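The Order of Small Movements

Inside the Skolport project, where software for two-armed robots is being written with patience and a good deal of rewriting

Published July 24, 2026

For most of its history, the software that moves a robot arm has been written for one arm at a time. A second arm was treated as a second machine, with its own program, its own safety limits and its own idea of when a job was finished. The two were kept apart by a line drawn down the middle of the work area, and the engineer's task was to see that neither crossed it.

The Skolport project, run jointly by the Pisby Institute and the software firm Cetidlow, was set up to remove that line. Its subject is the planning and control of two arms that share a single task, and the handling of soft, bendable objects in particular: cord, cable, cloth and thin tubing. Such objects present few difficulties to a person with two hands. To a planning program they present a great many, for they have no fixed shape and their position cannot be described by a handful of numbers.

The project is now in its second phase. The first was devoted to timing, and its results were modest but lasting. A command sent to one arm and a command sent to the other do not arrive together simply because they were sent together. The delay may be very small, yet when both grippers hold the same length of cord, a small delay becomes a pull. The team's answer was a common clock and a shared queue of commands, in which each entry carries the time at which it is to be carried out. An arm that cannot keep to its time reports the fact, and the other waits.

That queue is the foundation of Zein, the planning software at the centre of the present phase. Zein is divided into two parts. The slower part decides what should be done: which arm takes hold, where, and in what order. The faster part decides how each joint should move in order to do it. The two exchange only a short list of goals and a short list of warnings, and the narrowness of this exchange is deliberate. Earlier versions allowed either part to read and alter almost anything held by the other, and faults proved very hard to trace.

A plan in Zein is stored as plain text and can be read by a person before it is run. Each step names the arm, the object, the intended result and the condition under which the step is to be abandoned. Engineers at Pisby are required to read the abandoning conditions first. The rule was introduced after a review of stopped trials found that the steps themselves were generally sound, while the instructions for giving up were vague or missing.
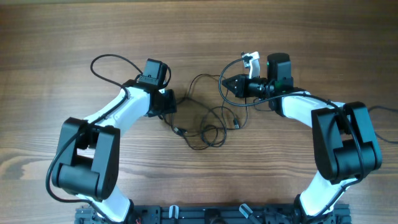 Perception is the part of the work that occupies the greatest share of the institute's time at present. A planner can only choose a point to grasp if it has been told, with some confidence, where one strand ends and another begins. With thin black cables lying in a loose tangle between the two grippers, colour offers little help, and the crossings must be worked out from shape alone. A coil of overlapping loops is harder still, as the program must settle which strand lies on top at each crossing before it can say which may be lifted. The arms carry black cables of their own, looping out from the wrists and running down past the elbows, and a tracing program that follows dark curves without further knowledge may quite reasonably count these as part of the job. Zein therefore keeps a mask for each arm, worked out from the joint positions, with a generous margin where a cable is known to swing.

The margin has been the subject of long discussion. Set too narrow, it lets the arm's own wiring into the map of objects to be handled. Set too wide, it hides the very strands the gripper is approaching. The current release changes the margin with distance, so that it shrinks as a fingertip nears its goal. Cetidlow's engineers regard this as a temporary measure and have said so in the release notes. A fuller model, which would predict how a hanging cable moves when the wrist turns, is being written but has not been joined to the main program.

Once a map of the strands has been made, it is passed to the planner as a set of paths and crossings, each with a measure of certainty. Where certainty is low, the planner is permitted to ask for a second look. It may also propose a small test movement, such as lifting one strand slightly and comparing the map before and after. The test movement has become one of the more useful features of the system. It is slow, but it turns a guess into an observation, and the record it leaves behind can be used to improve the tracing program later.

Avoiding collisions between the arms is handled separately. In the older approach, the planner treated each arm as a solid shape and refused any movement that brought the shapes close. When the purpose of the exercise is to pass an object from one gripper to the other, that refusal is of little use. Zein instead allows named approaches. Two grippers may come near one another during a handover, within a stated region and below a stated speed, and the permission lapses as soon as the handover step ends. Elbows and forearms are never included in such a permission.

The team maintains a library of 336 recorded trials, against which every change to the software is tested before it is allowed onto the arms. Each trial holds the commands sent, the joint positions reported and the map of the strands as the program understood it at the time. Replaying the whole library takes 180 minutes, a period that engineers at Cetidlow have tried repeatedly to shorten and that engineers at Pisby are content to leave alone. Two failed replays are enough to send a change back to its author. The limit was once more generous, and the project's records suggest that it was then treated as an allowance to be spent.

Tooling of this kind seldom receives much attention in published work, and the project has made a point of documenting it. The replay viewer, in particular, has gone through several designs. The present one sets the planner's reasons beside the movement of the arms, so that a reader can stop at any moment and find the goal that was active, the warnings that had been raised and the alternatives that had been set aside. New members of staff spend their first weeks with the viewer before they write any planning code.

There remain matters on which the two partners differ. Cetidlow would prefer Zein to learn more of its behaviour from recorded examples, and has prepared a separate branch in which grasp points are proposed by a trained model. The institute does not object to the model, but asks that its proposals pass through the same written conditions as any other step. For the present the branch follows that rule. Its proposals appear in the plan as ordinary text, marked with their origin, and may be refused by the planner in the ordinary way.

The next release is planned for October. It will include the revised handover permissions, a clearer format for warnings and the first public version of the replay viewer. The model of the arms' own cables will be held over until it has been run against the full library.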